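Want to help me with a sleep and mood study?

I'm running a small study out of Kemholm this November and I'm looking for 30 adults who'd be happy to tell me how they slept! It's psychology, so no needles and no lab coats, just a short diary you fill in each morning for 5 weeks (a couple of minutes with your coffee, if that). I'm curious whether people's guess about how rested they are lines up with how their day goes, and I've got a hunch it often doesn't. 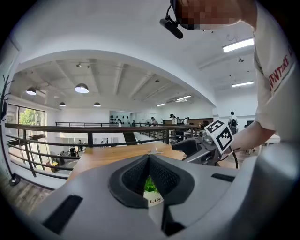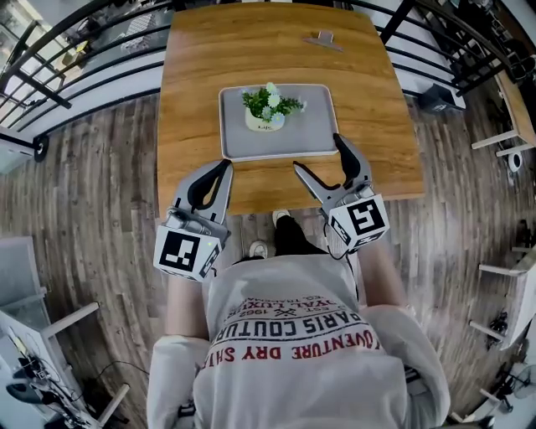
Anyone over 18 can put a hand up, and shift workers are very welcome, so are parents of little ones and people who swear they never dream. You don't need special gear or fancy sleepwear. A printed top like the ones with red lettering is fine by me, and so is a ratty old T-shirt. I'd just like you to wear whatever you normally would to bed and keep to your usual hours, even on the nights you're up far too late.

You'll get a $200 gift card once your last diary is in, plus a plain-language write-up of what I find. There's one catch-up in person at the Gredside office, Room 113, and the rest happens on your phone or on paper, your choice.

Keen? Leave your name at the Gredside front desk by 19/11/2020 and I'll give you a ring.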